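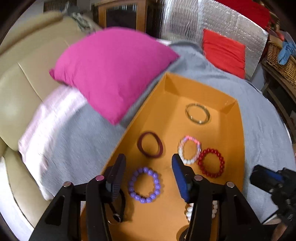
Hand Work Before the Arm: A Conversation With Torar's Sorting Lead
Monday, February 18, 2019

Torar takes in returned costume jewelry for online sellers, checks it, sorts it and puts it back into stock. Until last year every piece was handled by a person from the mail bag to the shelf bin. One of the sorting benches now has an automated arm, and part of the staff has moved to what the company calls demonstration work: picking and placing the same goods with hand-held grippers, so that the recorded motions can be used to train the arm. The sorting lead, who has run the benches for six years and asked to be identified by job title, spoke with us during a break between shifts.

The starting point was volume. "We see 2,000 returns on a normal day and more in February, after the holidays have worked through," the sorting lead said. "Most are bracelets. A bracelet is a bad object for a machine. It has no fixed shape, and it lies on top of other bracelets."

The first system, called Vakow, used suction cups. It handled boxed and carded items well. Loose items went back to people, and on some days that was most of the tray. The current one, supplied by Brurkus, uses two fingers and learns from recordings. The software has been trained on 149 item types so far. A type is released to the arm when 600 usable demonstrations have been recorded for it and the arm has passed a test run.

Bead strands took the longest. "If you close on one bead, it rolls out. If you close across the string, between two beads, it holds. People do that without thinking. With the gripper in your hand you have to learn it again, and you get slower before you get faster." Thin metal bangles were the next problem. They lie flat, and the finger has to come in at an angle and lift one side first. Elastic bands are easy to pick and hard to place, as they tend to stay on the pad when the fingers open.

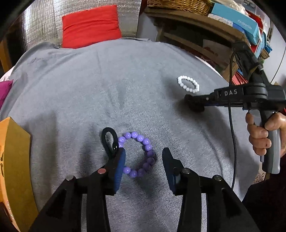
Has anyone lost a job over the arm?

So far the head count is the same as before. Two people left during the year and were replaced, one of them by a demonstrator. What has changed is the mix of tasks and the pay grades attached to them.

Demonstration work pays one grade above bench sorting. It was not set up that way. In the first months it was treated as a light duty and given to whoever was free, and the recordings came out uneven. "We threw away a lot of them. Tired people make short, jerky motions, and the arm copies short, jerky motions." The company then made it a separate position with its own training. Sessions run 40 minutes, followed by a return to other tasks. The time limit was requested by the staff, who reported sore thumbs from the trigger, and it went into the work rules in the fall.

The sorters who stayed on the benches have a different complaint. The arm takes the easy types first, so the trays that reach them are harder on average. The old hourly target no longer made sense, and for several weeks it was still being applied. "That was our mistake. People were working at the same speed on worse trays, and the sheet said they were slipping." Targets are now set by item type. The sorting lead described the new sheet as more accurate and more annoying to fill in.

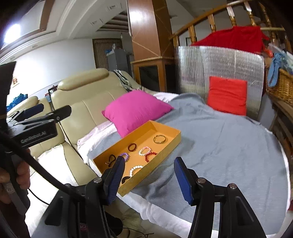
Hand-held gripper at the corner of a tray of bracelets.

Inspection has not been automated. The arm can separate a bangle from a beaded strand, but it does not check for a stretched cord or a chipped bead. Brurkus has offered a camera add-on for this. Torar tested it under the project name Buthelezi and did not buy it. "It caught chips. It did not catch cords. You find a bad cord by pulling on it, so somebody pulls on it."

Asked what the staff thought of teaching a machine to do their job, the sorting lead said opinions were split and had stayed split. Several of the longest-serving sorters declined the demonstration position and were not pressed. Others applied for it at once, mainly for the pay grade. The recordings are stored without names, another point the staff asked for. Reject rates are kept per session and are not used in reviews.

The next step is mixed trays, with many kinds of item in one container and some of them partly under others. The arm is allowed to pass on any item it cannot grip after two tries, and it passes often. "I would rather have it pass than drag the whole tray," the sorting lead said. "We had dragging in the first week. It took most of an afternoon to get the strands apart." A second arm is on order. It will go on the end bench, where the light is better, and the evening shift will get it first.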